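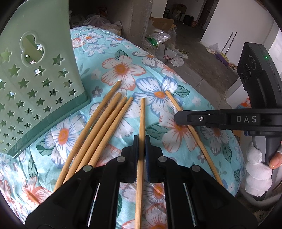 Lilian Kioko thinks the club should quit practicing and start building. She left that under my last post, and she put it better than I'm putting it now: the kids signed up for robotics, they've been at it since January, and so far what they've done is pick things up and set them down again, by hand, over and over. Where's the robot? When does somebody solder something?

Fair question! I've been chewing on it for a week and I still come down on the other side, so let me try to say why, at more length than a comment box allows.

When I started helping with the Unon club I would have agreed with Lilian completely. My idea of a student robotics project was wheels, a battery pack, a bag of zip ties and a lot of yelling. We did that for 2 years. We went to the Rirnberg meet both times with a rover that drove beautifully in our hallway and then sat in its starting square like a houseplant. The kids who had done the wiring were crushed, and the kids who hadn't done the wiring (most of them, because only so many hands fit inside a chassis) were on their phones.

What changed was the manipulation category. You get a household task, you show it being done with handheld grippers, and the learning happens from what you recorded. So the thing you hand in, before anything with a motor comes into it, is a big pile of people doing a small job well. Ours is chopsticks. Pick one up, get it where it's supposed to go, go back for the next. I laughed when Rekha Nishad suggested it. Then I tried it.

Go ahead and try it with two stiff fingers that only open and close. A chopstick is thin, it rolls, and it lies flat against whatever it's on, so you can't get under it. On anything soft it sinks a little and you end up pinching fabric. If two of them are lying close together you grab both or you grab neither. I'm a grown woman who has eaten noodles her whole life and my first dozen tries were embarrassing.

And that's my whole argument, really. The kids found out things about grasping that I had only ever read. One of the younger ones worked out that it matters a lot where along the stick you pinch. Too near one end and the other end swings around on you. Another started coming in at a slant, and then the others copied her, and then there was a real argument about whether everybody should do it the same way or whether some variety was good for the training. They went at it for half an hour! About data! I have never in my life heard a room of teenagers argue about data.

Lilian's other point was that it's repetitive, and yes, it is. We set ourselves 700 good demonstrations, and the word "good" has caused more grief than the number. You drop one, you toss the recording. You bump the next stick over while reaching, and now there's a discussion. There are evenings when I look at the clock at 6:30 and wonder what I'm doing with my life. But so is piano. So is free throws. We don't tell the basketball team to go build a hoop.

Where I'll give ground is on the payoff. It's a long stretch to ask kids to work without seeing anything move by itself, and I think we got the order wrong this year. If I could do it again I'd take the first small batch, train on it right away, and let them watch it fail. Nothing would teach them faster why the sloppy recordings hurt. The Belhaj team does it in 3 rounds that way, and I wish I'd stolen the idea sooner.

I also don't love how the meet scores this stuff. Nearly all the points go to the final run, and nothing at all to the recordings or the notes the kids keep on them. A team with a fast computer and a parent who knows what they're doing can paper over a lot. Jaltel, the folks who lend the clubs their training time, have asked for a notebook score, and I'd back that tomorrow.

So no, Lilian, we're not stopping. But come by some evening, and we'll save you a turn. Bring your patience, and maybe don't bring your soldering iron until spring.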